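Flelisside Tableware Clips: README

Maintained by Elango Sastry. Labels checked by Kyu-ri Yeon. Last revised 28 February 2025.

What this is

A set of 2000 short clips of plates and bowls being picked up, shifted and put down. It was put together to answer one narrow question: can the kind of dish be told from a close view when most of it is hidden or outside the picture? People keep describing it as a "kitchen dataset". I'd go easy on that. There is very little kitchen in it, and anyone hoping to learn how households set or clear a table should look elsewhere.

What the dishes look like

Plain colours, mostly. The Donmont labelling guide calls for patterned ware as a separate group, and we never gathered enough of it to be worth a group. Pale dishes under bright light are the usual case, and the walls behind them often go pure white. If your method leans on strong outlines, try it on these before you believe your own numbers.

A large pale blue plate, tilted and only partly in view, gets the label "plate, tilted". Don't add "leaning" unless you can see what it leans on. Kyu-ri and I disagreed about this for most of September and I am still not sure the label does anyone much good.
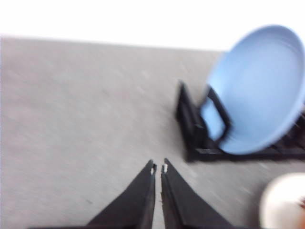
Labels

Each clip has one dish label, one position label and an optional note.

dish: plate, bowl, other
position: flat, tilted, on edge, unclear
note: free text, 40 characters at most

"Unclear" is a proper answer. Earlier labellers treated it as a failure and guessed, and we had to redo 66 clips. The guesses looked tidy and a fair share of them were wrong.

Size is not labelled. We tried "small" and "large" and gave up, because a bowl seen from near its rim looks huge whatever its real width. The word "large" survives in some of the notes. Read it as the labeller's impression.

Bowls

Bowls are harder than plates. With a white one the inside wall washes out toward the light and the rim may be the only part with a usable line to it, so that is where we ask labellers to look first.

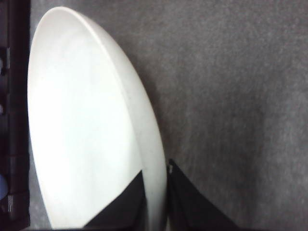 Material is left out on purpose. The Pongsiri version of the guide had ceramic, plastic and enamel as choices, and two people labelling the same clips picked different ones far too often. A smooth white surface tells you it is smooth and white.

Known problems

Blur. Some clips are badly smeared and we kept them.

Backgrounds. Grey turns up a lot. A model could well learn "grey surface, so dish" and score nicely for the wrong reason. I have not seen a test that rules this out, including ours.

Skosta loader. Version 2 drops the note field without warning. Use the plain text files if you need the notes.

Corrections

Send the clip number and the label you would give it to Elango. A sentence on what you could see helps more than a sentence on what the dish probably was.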